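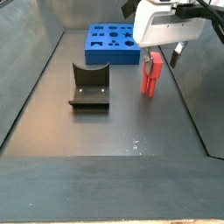 The cell at Skarklow, with the red piece in the gripper and the blue block waiting at the back.

I went to the spring open lab at Skarklow on Sunday expecting to be talked into something. My nephew is in the student robotics club there, and he has been after me for months to come see the arm. I used to fix packaging machines for a living, so I am the wrong uncle to invite if you want applause.

Their project is called Clemov. The goal is for the arm to pick up small parts and put them where they belong, and to learn it from examples the students record by steering it by hand. They have 400 recorded runs so far. My nephew said the number like it was a bowling score. I asked how many of those they threw out and he had to go find somebody.

The somebody was Arlindo Rezende, who runs the club, and I'll give him credit for a straight answer. They dropped 48. Most of those were students getting bored and letting go of the part too early. I asked what happens if you leave the bored ones in and he said they tried that, and the arm got bored too. Okay, that got a laugh out of me.

But I still have questions. The walls are gray, the floor is gray, and the parts are bright red. Of course it can find them! I could find them from the parking lot. What I'd like to see is the same job on a kitchen counter with a cereal box in the way. Arlindo said that comes in the fall. In my line of work "in the fall" was what the salesman from Furnent told us every spring.

Then there is the matter of what counts as success. The club keeps a score sheet, and when I read the rules, a run where a student nudges the part back into reach still gets half a point. I don't think you should get half a point for that. My nephew thinks I'm being a crank. We argued over it for most of the drive home and I haven't changed my mind. 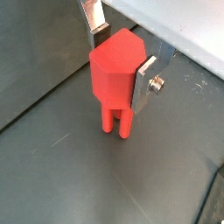
Six sides on top, legs underneath, a metal finger on each side.

I did like the parts themselves. The one I kept looking at has a fat hexagon body on skinny round legs, like a stool for a doll. Flat sides are kind to a gripper, and I told the kids so. One of them said the flat sides were "a design decision" and another one said it was the first thing they found in the folder. I believe the second kid.

The legs are where I'd expect trouble. Grabbing a thing by its body is easy enough if the fingers meet it square. Setting it down on its feet without tipping it is a different job, and a slow one if you want it right every time. We had a Pacheco carton loader at the plant that could pick all day long and couldn't set down to save its life. It took us 2 years to get it to behave, and the fix was a piece of felt.

So I asked for a test: ten tries in a row, no steering, no nudging, and I pick the starting spot. Arlindo said sure, but they'd want to do it properly, with the score sheet and somebody writing down the misses. Fair enough. I'm going back in April with my own pencil.

My nephew wants me to say the students are sharp, and they are. A couple of them knew more about motor control than the guys who used to send me invoices for it. I just want to see the ten tries.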